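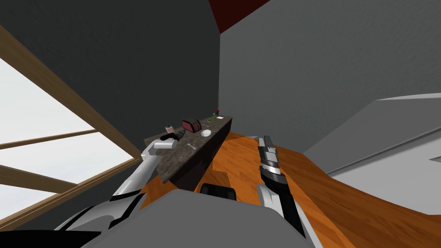

Lodton Community Garden
Minutes of the general meeting, 2018-12-03

Present: 36 members, a terrific turnout. Apologies received from the Mustberg plot holders.

1. Previous minutes
Minutes of the August meeting accepted with one correction - the new compost bays are on the Arnaud Street side, not the creek side.

2. Tomato seedlings
What a season! The Ernmont nursery has offered us its surplus seedlings again and the meeting was thrilled to accept. Members to bring their own trays. Heirloom colours go first, so come early.

3. Water tank
The grant came through: $4,000, the full amount we asked for (loud applause). Two quotes in hand, one more to come. Members favoured the larger tank behind the shed if the slab can take the weight. Slab to be checked before anything is ordered.

4. Plots
Seven plots have changed hands since winter and every one is already planted out. Waiting list remains open. Paths between plots to be kept clear of hoses, please.

5. Harvest lunch
Agreed with great enthusiasm to hold it again, bring a plate. Offers of trestles and shade cloth welcome - last year we ran short of both.

6. Other business
Snails. Long discussion, beer traps recommended. The wheelbarrow with the flat tyre is to be fixed.

Meeting closed 8.50 pm, followed by tea and a superb zucchini cake.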